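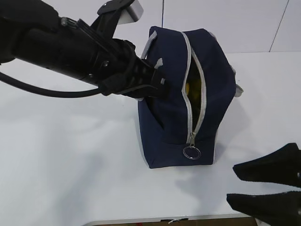
Lieselotte Brinkmann thinks the starter was too young when we mixed on Thursday, and that another four hours would have given us a better rise. She may well be right! I went back over the temperature log and the kitchen had dropped overnight, so the culture was behind where I'd assumed.

October, rye trials, second round. Flour is the coarse one from the Zundusau mill, 465 g per loaf, salt at 12 g. Batch A got the old starter, batch B the new one fed on whole rye only. B smelled wonderful – green apple, a bit of yogurt – and A was plain sour. Same tins, same shelf, same bake.

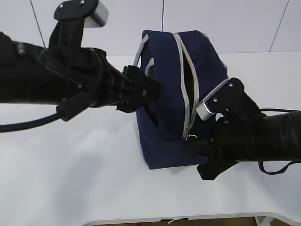 Does the coarse flour need more water? It took an extra 30 g per loaf before the dough stopped feeling like wet sand, and I'd go further next time if the soaker sits overnight.

Crumb notes, cut the morning after. A is tight and a little gummy near the base. B is so much nicer, moist all the way through, with a crust that crackles when you press it (Pascal ate three slices standing up and wants the recipe). Both tasted flat in the first hour and far better by breakfast, so no more judging rye on the day it's baked. I need to write that on the wall.

The old Govine oven runs hot at the back left. Set to 200 C, the probe climbed well past that before settling, and the loaf in that corner came out almost black on top. I'm going to turn the tins at the halfway mark and see if that evens things up.

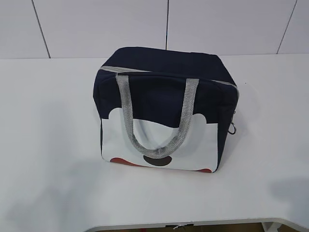
If turning doesn't do it, I'll drop the shelf one notch and leave the steam tray in longer. Rainer wants to try a covered bake as well, and I'm all for it – the lid from the big pot fits two of the tins.

For round three:
Feed B twice on the day before, second feed late evening.
Caraway in half the loaves, toasted first.
Ask Mārtiņš how long his mother scalds the malt.

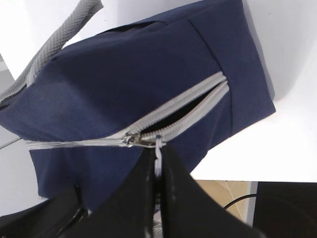

And weigh the loaves again after cooling, which I forgot both times. Flour left in the bin: 2,000 g, enough for four loaves with a bit over for feeding.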